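色の名前をゆっくり覚える

2021年11月

日本語でブログを書くとき、私はいつも辞書を二冊、机の右に置きます。一冊は国語辞典で、もう一冊は私の母語の辞書です。電子辞書も持っていますが、ブログのときは紙のほうを使います。ページをめくっている間に、次の文を考えることができるからです。まちがいがあったら、どうぞコメントで教えてください。前の記事で「うすい味」と「うすい色」について書いたときも、親切なコメントをいただきました。ありがとうございました。

今日は色の名前について書きます。長くなりそうですので、お茶を用意してから読んでください。

私が生まれたエラニクという町では、冬が長くて、空の色があまり変わりません。朝も昼も同じような灰色です。それで、灰色を表すことばがたくさんあります。雪が降る前の灰色、煙の灰色、古いシャツの灰色などです。祖母は洗濯物を外に干すかどうかを、空の灰色の種類で決めていました。「今日はシャツの灰色だから大丈夫」と言うと、本当に夕方まで雪が降りませんでした。外れた日もあったと思いますが、私は覚えていません。

日本語の勉強を始めたとき、教科書には「灰色」と「グレー」しかありませんでした。私は少しさびしい気持ちになりました。けれども、それは教科書が入門の本だったからで、日本語のせいではありませんでした。二年目に、古本屋で日本の伝統色の本を買いました。その本には、鼠という字がつく色がいくつも並んでいました。銀鼠、利休鼠、桜鼠、鳩羽鼠。はじめは、どうしてこんなにねずみが好きなのだろうと思いました。読み方もむずかしくて、「ねず」と読むのか「ねずみ」と読むのか、今でも時々わからなくなります。

特に好きになったのは利休鼠です。少し緑が入った灰色のことです。エラニクのことばには、緑が入った灰色の名前がありません。名前がない色は、見ていても、見たことになりません。この言い方は日本語として正しいでしょうか。つまり、目に入っても、頭の中の引き出しに入れる場所がないのです。利休鼠ということばを知ってから、私は緑がかった灰色をあちこちで見つけるようになりました。橋の下の水、冬のキャベツの外側の葉、石。

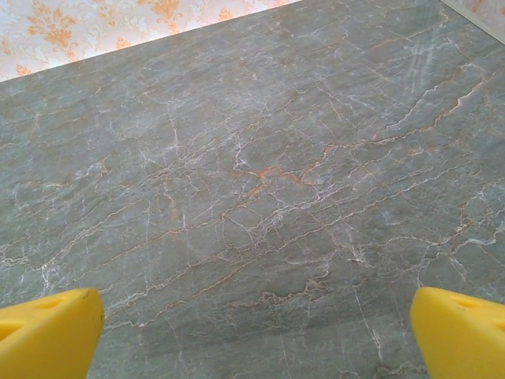

緑がかった灰色の石。白い筋と、さび色の筋が入っています。

石の色はむずかしいです。一つの石の中に色がいくつもあって、どれを石の色と呼べばよいか、迷います。地の色が灰色でも、筋がさび色なら、遠くからは少し温かい色に感じられることがあります。私は「さび色」ということばも好きです。エラニクのことばでは、さびは悪いものですから、色の名前には使いません。赤茶色のスカートを「さび色ですね」とほめたら、きっと怒られます。日本語では着物の色にも使うと本で読んで、驚きました。

「筋」ということばも辞書で調べました。石の筋、背中の筋、話の筋、筋がいい。一つのことばがこんなに広いところで使われるので、覚えるのが楽なのか大変なのか、よくわかりません。「筋がいい」は、日本語の先生に一度だけ言われたことがあります。そのときは意味がわからなくて、自分の首をさわってしまいました。

さて、私は今、デマドトンという町に住んでいます。この町に来てから、色のノートをつけています。ノートはバンダムという文房具屋で買った、方眼の小さいものです。表紙がかたいので、立ったままでも書けます。値段は300でしたが、お金の単位を書くと住んでいる国がわかってしまいますから、やめておきます。高くも安くもない値段です。

ノートの使い方は簡単です。一日に一つ、見た色を書きます。最初に日本語の名前を書いて、どこで見たかを書いて、最後にエラニクのことばで短い説明を書きます。色鉛筆で塗ることはしません。はじめのころは塗っていましたが、塗ると安心して、ことばを考えなくなりました。それに、私は塗るのが下手です。桜鼠のつもりで塗ったところが、次の日に見ると、ただの汚れたピンクでした。

先週のノートから少し写します。

柿色。リッジウェイ通りの八百屋の旗。柿は売っていなかった。
藍。隣の家の自転車のかご。少し紫かもしれない。
生成り。新しいふきん。洗う前。
朽葉色。バス停の足もと。本当の朽ちた葉だったので、これはずるい。
山吹色。傘。すぐに角を曲がってしまった。
黒。ねむくて、ほかの名前が思い出せなかった。

一日も休まないで続けるつもりでしたが、一月に風邪をひいて、二週間ぐらい休みました。寝ている間は天井だけを見ていました。天井の色を書けばよかったのですが、そのときは思いつきませんでした。それでも、書いた色は約200になりました。同じ色が何度も出てきますので、名前の種類はもっと少ないです。灰色の仲間がいちばん多いです。生まれた町の癖が出ているのだと思います。

ノートをつけていて気がついたことがあります。夜の色の名前が、私のノートにはほとんどありません。夕方までの色は書けるのに、夜になると「黒」か「紺」になってしまいます。暗いところでは人の目は色をよく感じないそうですから、しかたがないのかもしれません。でも、画家は夜の絵の中にたくさんの色を使います。ゴッホの「星月夜」がそうです。

「星月夜」は、はじめ「ほしつきよる」と読んでいました。正しくは「ほしづきよ」または「ほしづくよ」だそうです。もう一つ驚いたのは、意味です。辞書には、星の光が月のように明るい夜、と書いてありました。つまり、月がない夜のことばなのです。ところが、ゴッホのあの絵には大きな月があります。絵の題を日本語にした人は、そのことを知っていて選んだのでしょうか。俳句では秋の季語になるとも書いてありました。私はこのことばが好きですから、月があっても、秋でなくても、かまわないと思います。 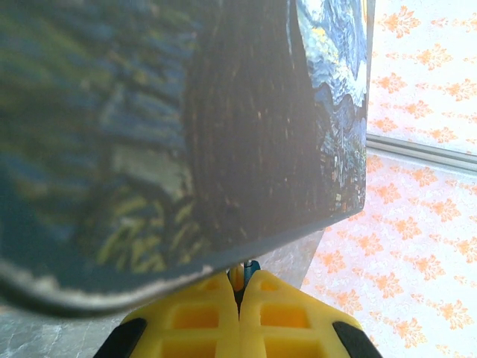 「星月夜」の絵。真ん中の糸杉に、こげ茶やさび色が見えます。

あの絵の話をすると、みんな空の青と星の黄色の話をします。私もそうでした。けれども今は、糸杉のほうが気になります。遠くから見た記憶では、糸杉は黒でした。もし「あの木は何色でしたか」と聞かれたら、私は迷わないで「黒」と答えたはずです。「星月夜」は、いろいろなものに印刷されている絵で、印刷によって色もずいぶん違います。ですから、どれが本当の色かは、本物を見るまでわかりません。私は本物をまだ見たことがありません。

それで、昨日の日曜日の夜は、黒と書かない練習をしました。リッジウェイ通りを端まで歩いて、暗いものを見るたびに、黒でない名前を探しました。家から端までは2000歩です。万歩計がそう言いました。生け垣は「黒緑」と書きました。こういう名前が本当にあるかどうか、まだ調べていません。閉まっている店のシャッターは「鉛色」。川は「墨」。墨は黒と同じだと言われるかもしれませんが、水の中にあるときの墨は黒より軽いと思います。教会の屋根は、何も思いつかなくて、空けておきました。

歩きながら書いたので、字がとても汚いです。「鉛」という漢字は、家に帰ってから見たら、金の右側に知らない形が書いてありました。

最後に、読んでくださっている方に質問があります。日本語を母語とする方は、子どものとき、色の名前をどのように覚えましたか。色鉛筆の横に書いてある名前でしょうか。私の子どものころの色鉛筆には番号しかありませんでした。妹とけんかをするときも、「私の七番を返して」と言っていました。七番は水色でした。今でも水色を見ると、頭の中に先に七という数字が出てきて、それから母語の名前が出て、日本語はそのあとです。時間がかかりますが、順番を変えることはできないようです。

それから、教会の屋根の色ですが、昼に見ると青みのある灰色で、夜はそれがとても暗くなります。ちょうどよい名前をご存じの方は、コメントに書いてください。ノートのその行は、400字のこの下書きがこんなに長くなってしまった今も、まだ空けてあります。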